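5. When the peg wins: a stall we should have caught

We'd love to tell you the peg task went smoothly. It didn't, and I think the way it went wrong is more useful to other people than our success rate, so this section is about the failure we ended up calling the soft jam.

Quick recap of the task from Section 3. The arm picks up a white block, carries it over to a shallow tray, and lowers it onto one of the pegs standing inside. Each block wears a square marker, and there's a printed sheet of markers flat on the table so the fixed camera has something steady to look at (we redo that calibration every morning, coffee in hand). The policy is Mersha, trained on our Orero demonstrations, and a separate safety monitor called Rastinside watches the joint torques and is supposed to stop everything if the arm pushes too hard.

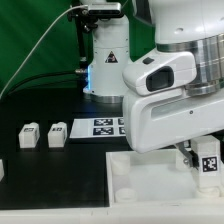 Figure 7. The block-and-peg task. Photo: Kisitz Manipulation Group

Supposed to! In the log from July we have 1201 placement attempts, and Rastinside did its job on the big, obvious collisions. What it missed was the slow stuff. The block comes down a little tilted, catches on the rim of a peg, and the arm keeps leaning on it with a force that sits just under the stop threshold. No alarm goes off. The policy thinks it's nearly there, so it keeps asking for a tiny bit more downward motion, the impedance controller gives it a tiny bit more, and the two of them can go on like that until the episode times out.

My first guess was bad depth from the fixed camera, and I lost most of a week to it. I swapped the lens, redid the calibration, moved the lights, and got exactly the same jams. The wrist view turned out to be the better place to look, though it has troubles of its own. Up close you get big pale surfaces, soft edges and not much else, and a white part against another white part gives the encoder very little to hold on to.

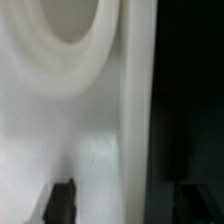
(Image source: Kisitz wrist camera recordings)

Once I started replaying the wrist recordings next to the torque traces, the pattern was pretty clear. When the marker on the block was readable, Mersha's estimate of the tilt was good and it would usually back off and try again. When the marker slid out of view, the estimate froze at its last value. Froze! The network had learned to trust an old number, since in our demonstrations an old number was nearly always fine. Human operators hardly ever lose track of a block halfway down, so we had given it almost no examples of what to do when that happens.

I should also own up to a dumb one. The timestamp we fed to Rastinside was the time a message arrived, and the time the image was taken was never passed along at all. A stale pose looked perfectly fresh to the monitor. That's a one-line fix and I'm still annoyed about it.

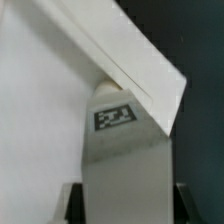 One reader of an earlier draft objected that we were blaming perception for what is really a compliance problem: a softer wrist, the reader argued, would let the block settle by itself, and nobody would care how old the pose was. It's a fair point and we did try it. With the stiffness turned down, the jams got gentler, but the arm also started missing pegs it used to hit, and we ended up trading one kind of failure for another. We kept the original stiffness for everything reported in this paper. 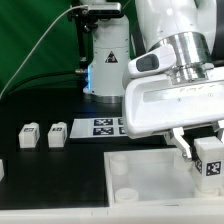 Our fix has 2 parts, and neither one is clever. The first is a staleness check, so if the marker hasn't been read for 3 control cycles in a row, downward motion is switched off until it has. The second is a push budget, where we add up contact force over time and have Rastinside stop the arm when the total gets too high, even if no single reading looks scary. The last stretch of the approach is where both checks matter most, with the block held over the right side of the tray and its lower end dipping toward the peg. A small tilt at that height costs nothing, and the same tilt a little lower is how a soft jam starts. So the budget resets at the start of every descent and gets stricter as the gripper drops.

There's still one case we can't catch. If the block is tilted before the marker is first read, the tilt gets treated as the normal pose, and both checks are happy with it. For now we stop those runs by hand and log them as operator interventions, which is how they're counted in the results in the next section.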